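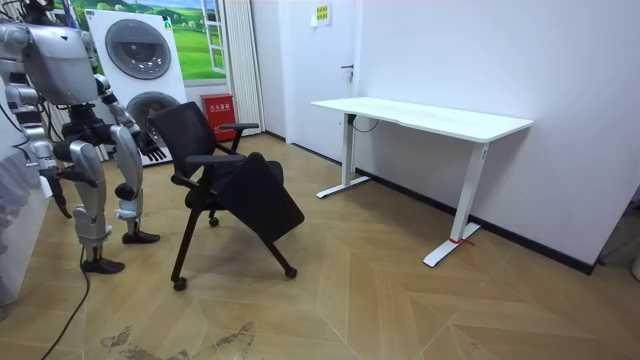

Equipment Planning Meeting, Osside site, October
Start 2:15 p.m. Quorum present, coffee not.

1. Minutes of last meeting
Approved after the word "urgent" was removed in 4 places.

2. Humanoid budget
Remaining for the year: $3,751. The Hoshino quote for a second pair of hands comes to more than that before shipping. Proposal to buy one hand was discussed longer than it deserved and withdrawn. Quote to be held over to the new budget.

3. Chair-moving trials
Hovumov wants 45 runs before it will discuss a service contract. We have logged 44. The last is to be done before anyone emails them, in view of what happened last time.

4. Spare parts
Knee and ankle actuators: Iltberg still lists them as "in stock soon." Agreed to order one of each and stop refreshing the page.

5. Floor
Repair of the stained parquet was requested again. Facilities asks which budget. So do we. Carried over.

6. Any other business
Request for a second standing desk. Declined. The requester was standing at the time.

Closed 3:05 p.m. Next meeting in November, same room, if it has not been booked by Sales.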